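**Ticket 144: bedroom and laundry corner, fitted sheet and laundry return**
Property: Clivis, unit 29
Reported through: Vinine guest desk
Category: linens / laundry
Priority: low
Status: open, waiting on part

**Reported problem**

Fitted sheet on the large bed will not stay flat. Wrinkles come back the same day the bed is made. One corner at the foot end comes loose from under the mattress. Guest also reports that clothing left on the bed is not reaching the laundry, and that the storage basket is "in the way" when the wardrobe is opened.

**Setup**

- Mattress on white box base, base slightly narrower than the mattress
- Gray fitted sheet, Alemneh linen set, deep pocket
- White wardrobe near the corner of the bed
- White plastic storage basket, kept on the floor
- Stacked washer-dryer, separate corner, next to the mini-fridge

**Log**

1. Thursday, 9:10. Checked the linen record. Sheet was issued in September. Set is listed at 300 thread count, correct size for this mattress. Wrong-size issue ruled out on paper.

2. 9:25. Removed the sheet and checked the elastic by hand. Three corners pull back normally. The fourth is slack and stays stretched after release. No tears found in the hem.

3. 9:40. Refitted the sheet, slack corner at the head end. That corner held, but the wrinkles in the middle got worse. Rotated the sheet back to its original position.

4. 10:05.

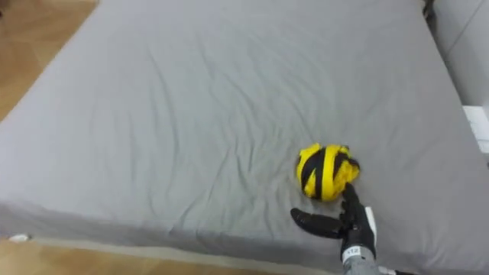
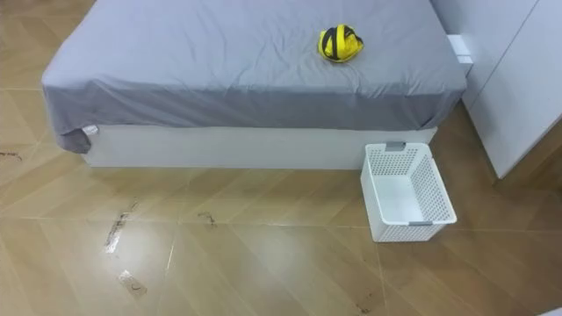
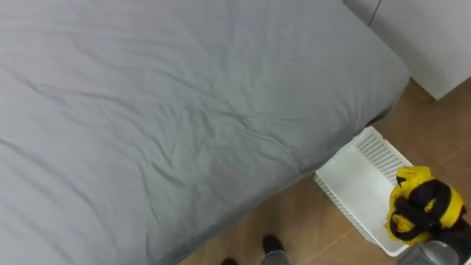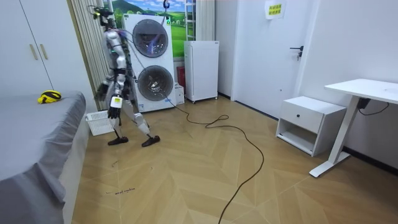 5. 10:20. Reviewed the photos against the report. Wrinkling across the top of the sheet is confirmed. A flap of the sheet hangs down at one corner of the foot end, over the base. A small white tag sticks out just under it. The yellow and black bundle is on top of the bed, well in from the edges. It should be sorted as laundry unless the guest says otherwise.

6. 10:30. Basket position. It stands on the floor right against the side of the bed. Measured the gap to the wardrobe door at full swing: the door clears if the basket stays tight to the mattress. It does not clear if the basket is pulled out by its own width. Guest complaint is valid for the second case only.

7. 10:50. Washer-dryer. Ran a rinse and spin on an empty drum, then a short dry cycle. Both completed with no error code. Lint filter was half full, cleaned. No fault on the appliance.

8. 11:35. Washed the sheet warm, low spin, and took it out of the dryer slightly damp. Refitted it in this order: both head corners, then the far foot corner, then the slack corner last. Smoothed from the center outward. Fewer wrinkles than before, but the slack corner lifted again when the mattress was pressed near the edge.

**Findings**

- Main cause: worn elastic in one corner of the sheet. With no tension on that side, the fabric moves toward the middle and bunches.
- Contributing: sheet was being dried fully on high heat. The dryer was still set that way at the start of step 7.
- Base and mattress are not at fault. The overhang along the front is normal for this base and does not affect the fit.
- Laundry not being collected is a placement problem. The basket is listed on the room sheet as storage, so housekeeping does not empty it.

**Actions**

- [x] Lint filter cleaned
- [x] Dryer default changed to low heat
- [x] Four sheet clips fitted under the mattress as a temporary fix
- [x] Room sheet updated, basket now listed as laundry
- [ ] Replacement gray sheet ordered from Clalo, item 88
- [ ] Confirm with guest whether the yellow and black item is to be washed
- [ ] Move basket to the foot end, clear of the wardrobe door

**Notes for next visit**

Do not tuck the loose corner under the base. It pulls the opposite side up. If the clips slip before the new sheet arrives, swap to the white spare in the linen closet and note it on this ticket. Old sheet goes to rags, not back into stock.

Ticket stays open until the Clalo delivery is checked in.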